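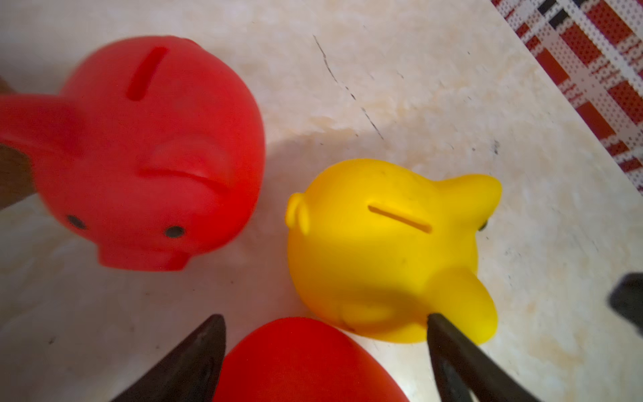 Figure 2. Wrist view during a household-object episode at the Jarorberg site.

3.2 Collection of Demonstrations

The Grellex collection was planned to give the learning system examples of ordinary handling tasks in rooms that had not been prepared for research. All episodes in this section were recorded by trained operators at two sites, Jarorberg and Ocampo, using the same model of arm and the same parallel gripper. Operators were given a written task sentence before each episode and were asked to complete it in a single attempt. The object sets were chosen so that shape alone, or color alone, would often fail to identify the target. In Figure 2, a red and a yellow piggy bank stand close together and face different ways, while a second red object is partly in view between the gripper fingers. A policy that has learned only to move toward red would find more than one candidate in such a view, and the task sentence must be used to settle the choice. Episodes of this kind make up the portion of the collection that we refer to as the paired set.

Each task in the paired set was recorded 200 times, divided equally between the two sites. Before every episode the operator moved the objects to new positions and turned them by hand. No markers were placed on the table, and no fixed grid was used. Early trials in May had relied on a printed layout sheet, and the resulting policies performed well only when the objects stood near the printed positions. The layout sheet was withdrawn and those trials are not part of the released data.

Operators were instructed to vary the approach direction as well as the starting height of the arm. They were also told to leave the surroundings as they found them. Table coverings, cloths and nearby items remain in many of the recordings, and surface marks were not cleaned or masked. We consider this variety useful for training, although it makes automatic segmentation of the objects less reliable. Rounded objects with smooth sides proved hard to label near the gripper, where they are often only partly visible to the wrist camera. In such cases the annotators were permitted to consult the fixed overhead camera — the label was then copied to the matching wrist image and checked by a second annotator.

An episode was accepted if the named object was lifted clear of the table and released inside the goal area. Episodes in which a neighboring object was pushed but not tipped over were kept and given a contact flag. Episodes in which the wrong object was grasped were kept in a separate group and were not used for imitation training. They serve as negative examples for the success classifier described in Section 4.

The paired set contains 2000 accepted episodes. We reserved 8 object arrangements at each site for evaluation only, and no training episode was recorded with them. Operators were not told which arrangements had been reserved until recording had ended.

Storage and playback were handled with the Skonder toolkit. Joint positions, gripper opening and both camera streams were saved with a shared clock, and any episode with a gap in one of the streams was removed before review. Task sentences were stored exactly as the operator had read them, including small differences in wording between the two sites. We did not correct these differences. Their effect on the trained policy is examined in Section 5, together with the results for object pairs that share a shape and differ in color.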